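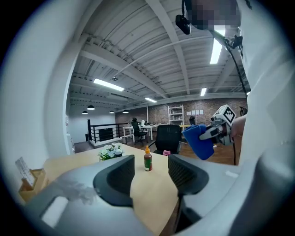 Drarville es un kit de captura de demostraciones para robótica, comercializado por Engelhardt desde su taller de Drikthorpe. Consta de dos pinzas de mano, cubos con marcadores fiduciales y un programa de registro, Sasside. El operario hace la tarea con las pinzas puestas; los datos sirven después para entrenar brazos robóticos.

Características
Peso por pinza: no publicado. Dedos con almohadilla oscura, recambiables. Precio de lista, 2.426 euros la pareja, sin soporte. Garantía de 7 meses, corta para el sector. El alquiler mensual existe pero solo se ofrece a universidades.

Uso
Tareas de mesa sobre todo: coger un frasco, limpiarlo con un paño, doblar ropa. Una mano sujeta, la otra trabaja. Los marcadores deben quedar a la vista, si se tapan mucho rato Sasside descarta la toma entera. Calibracion al empezar cada sesión.
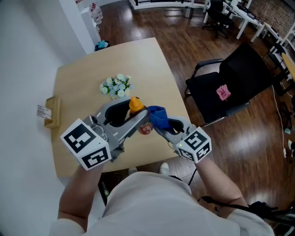 ¿Se puede usar el kit con una sola pinza?
Con una sola basta para tareas simples, aunque Sasside exige elegir el modo de una mano antes de grabar y las tomas no se mezclan luego con las de dos.

Recepción
Acogida desigual. Se elogia la puesta en marcha, rápida. Críticas al manual (32 páginas, mal traducidas) y al limite de 3.000 tomas por licencia, que Engelhardt prometió revisar en octubre. Sin cambios por ahora.

Véase tambien
Teleoperación
Aprendizaje por imitación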